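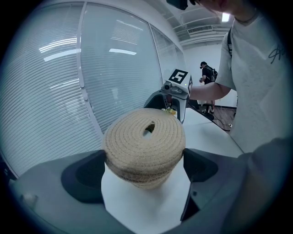 A roll of coiled cord on a white surface.

I've been reading about the Visegrád countries again, and I have to tell you about the book I finished last night! It's a history of small border towns after 1989 by Levente Szénási, and I picked it up for the chapter on Brindorik, a place of 3000 people that I'd never heard of before March. In the old days there were 2 crossings nearby and both were shut to locals. People with cousins in the next village, close enough to hear the church bells, had to go the long way round by train.

Then the barriers came up, and suddenly the town council had to decide everything for itself – roads, schools, which language went on the signs. 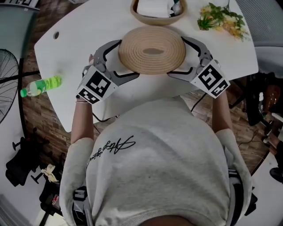

The best pages are about the first free council election, when the mayor, Miloslav Koubek, won by two votes. Two! The losing side asked for a recount, got the same answer, and then Koubek made their leader his deputy. They argued in public for years (the minutes are quoted at length and I loved every word) but they got the bridge mended.

Next up is his earlier one, Prerkus, which has 100 pages on land reform. I can't wait.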